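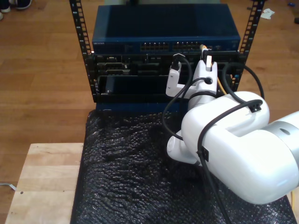 1/ Small rack, open frame, on the floor
I said in June that I'd write up the rack once it had its gear in it. So this is the thread. It's mostly about the order things went in, cable planning, and a few things I'd do over.

2/
The rack is two black rails with square holes and a low platform under it. No doors, no side panels. I looked at closed cabinets for a long time and they all needed more depth than I wanted to give up. Open frame is cheaper and you can get at everything from any side.

3/
Top to bottom: dark blue switch, black chassis with all the slots and connectors, a plain wide black module, then another dark blue panel at the very bottom. I wanted the switch on top so the ports are easy to reach. You plug and unplug network cables far more often than you touch anything else.

4/
The platform is covered in black bubble wrap. The floor is light wood and I'm renting, so every heavy thing that goes down in this place gets something under it. I bought a long roll of the wrap for the move from Neltenholm and still have plenty.

5/
Is bubble wrap a permanent answer? No. It flattens under weight and I'll want a proper rubber mat before this thing is running full time. For the fitting stage it's good enough. You can slide a unit onto it and not scratch the bottom.

6/
Square holes mean cage nuts. If you've never done cage nuts, buy the little insertion tool. I did the first 8 with a flat screwdriver and had sore thumbs for two days. The tool cost less than lunch.

7/
Also buy more nuts than you think. I ordered a bag of 20 from Dravard and had to order a second bag before the last unit went in. They bounce, and they roll under furniture. I'm sure there are a couple under the bookcase right now.

8/
Spacing: the holes repeat in groups of three per rack unit, and the gaps between them aren't all equal. I put one pair of nuts a hole too high and couldn't work out why the ears didn't line up. Mark the unit boundaries with a paint pen before you start. I did that on the second try and it went fine.

9/
Order of fitting. Heaviest and lowest first, then work up. The switch went in last. It's light enough to hold with one hand while you start the screws with the other.

10/
Start all the screws loose, then tighten. If you tighten one side first the other side will be off by a hair and you'll end up backing everything out again. I used 4 screws on the chassis and only 2 on the switch, front ears only.

11/
Someone asked about the switch. It was secondhand, bought from a small office that was clearing out. The ports are in clusters across the front. I went through every one with a short test cable before I mounted it, and I'd suggest the same with any used switch. It's a boring half hour but you don't want to find a dead port after the labels are on.

12/
Labels. I'm doing both ends of every cable, plus a sheet taped inside the closet door. At my old place I labeled one end only and regretted it each time I had to trace something behind the desk.

13/
Cable lengths. I measured with string along the route each cable will take, then added a hand's width for slack. The short patch cables are all one length from a pack by Peng. The longer ones to the wall I'll crimp myself.

14/
Colors: blue for the regular network, gray for cameras and the doorbell, yellow for anything I'm only testing. I was going to use more colors and then realized I'd never remember what they meant.

15/
Power goes down the left rail, network goes down the right. Hook-and-loop ties, no zip ties. I've cut through a good cable getting a zip tie off and I won't do it again.

16/
Dust is the downside of an open rack on the floor. The slots and connectors on that chassis will collect it. I ordered a pack of blank plugs for the ports I'm not going to use, and I'll vacuum near it once a week – near it, not in it.

17/
Noise. The chassis fans are the loud part. On a wood floor you get some hum through the boards too. The rubber mat should help with that. If it doesn't, I'll try feet with soft pads in them.

18/
Things I'd do differently. Paint pen first. Buy the cage nut tool first. Write down serial numbers before mounting, because on two of these units the sticker is on the underside and I had to take one out again to read it.

19/
I'd also leave an empty unit between the switch and whatever sits below it, if you have the height. It makes room for fingers when you're pulling a patch cable. I didn't plan for it and I may move things down later.

20/
Cost, since people always ask: the rack itself was the cheapest part. It's a Hesus, the short model, and it came flat with a bag of bolts and one page of directions. Putting the frame together took less time than unpacking it.

21/
Check it with a level before you load it. Mine leaned slightly to one side and I'd have blamed the floor, but one of the bottom bolts wasn't seated. Easy to fix on an empty frame, a pain on a loaded one.

22/
Still to do: rubber mat, blank plugs, the long cables to the wall, and a small shelf for the modem. I'd like the modem off the windowsill, where it's been sitting next to a plant that gets watered.

23/
Edit, December 23, 2022: the mat has shipped. Two people asked what thickness I ordered. It's the thin one, trimmed with a utility knife to fit the platform. I'll add to this thread when the cables are in.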